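Clothes on the Sofa: Where the Laundry Basket Should Stand
Project report, Home and Consumer Studies, Stestorum
Submitted Sunday, April 7, 2024

1. Background

In our course we had to choose one small problem in the home and work with it for 30 days. Our group chose the clothes which are taken off in the living room and stay there. In the student house in Skestum, where two of us live, the sofa is the usual place for them. After training a person sits down, takes off the jersey, and the jersey stays where it is until somebody wants to sit there.

At first we wanted to write about sorting and washing temperatures, but our teacher thought that this was already covered well in the course book. She asked us what happens with a piece of clothing before it comes to the laundry room. We had no good answer, so we changed the subject.

2. Question

Does it matter where the laundry basket stands? We compared two places: in the bathroom, where it stood before, and on the living room floor close to the sofa. The project had a budget of 200 kronor. Almost all of it went to a basket from Hallano, and the small rest we used for paper and tape.

3. Method

During the first half of the period, in February, the basket was in the bathroom. Each evening one of us wrote down which clothes were lying on the sofa, on the chairs or on the floor. In the second half the basket stood beside the sofa and we made the same notes. We did not remind anyone to tidy up. The other people in the house knew about the project, and this can of course have changed their behavior a little.

We wrote down only clothes that a person had worn. Blankets and towels were left out. Sports clothes had their own column on the form, and this was a late decision - we made it after the first weekend, when we saw how large a part of the pile they were.

4. The living room

The room has white walls with some scuff marks and a smooth gray floor. The sofa is gray too, so a bright piece of clothing is easy to notice from the door. A basket with holes in the walls is practical for sports clothes, as air can come in, and one with handle openings is easier to carry to the laundry room.

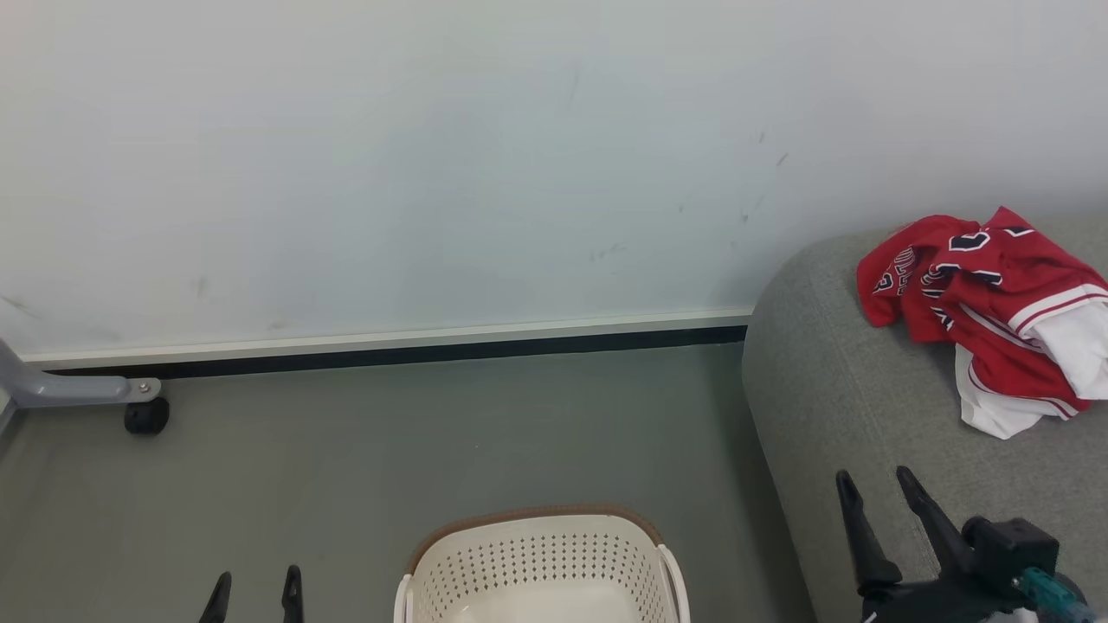
The red jersey on the gray sofa.
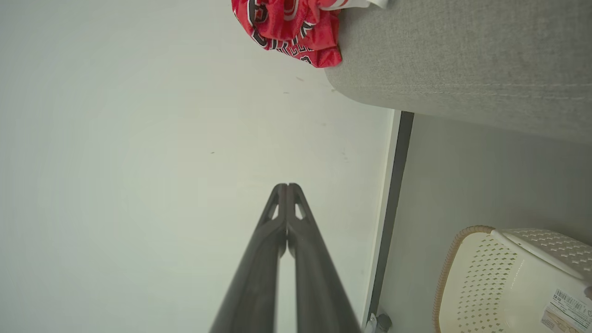
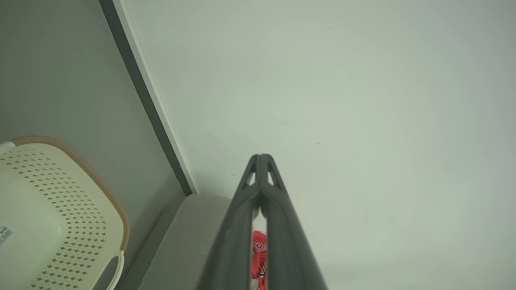 Sixten Nygård, who read our first draft, did not agree that the place of the basket is the most important thing. In his opinion a jersey is a special case: people do not see it as dirty after one evening, and they do not see it as clean either, so it belongs neither in the basket nor in the closet. "You should put a hook on the wall and test again," he wrote in his comment.

We think he has a point. When we looked again at our forms, the sports column was the one that changed least.

5. Results

In total we noted 40 pieces of clothing in the living room. Most of them were from the first half, when the basket was in the bathroom. Socks almost disappeared from our notes after the basket was moved. Sweaters became fewer. Jerseys and training jackets were left on the sofa nearly as often as before, usually on the armrest or on the upper part.

6. Discussion

Our material is small and comes from one house only. In the second half there was also a week with exams, and then fewer people were training. The Öberg corridor had planned to take part for comparison but they stopped after a few days, and we have not used their notes.

Two things we would do differently. We would ask each person why a garment was left, with a short question the same evening. We would also write down the time of day - now we know only that the clothes were there when we looked.

If the house keeps the basket in the living room, we suggest that it is emptied on fixed days. Near the end it was often full, and then new clothes were put on the sofa again.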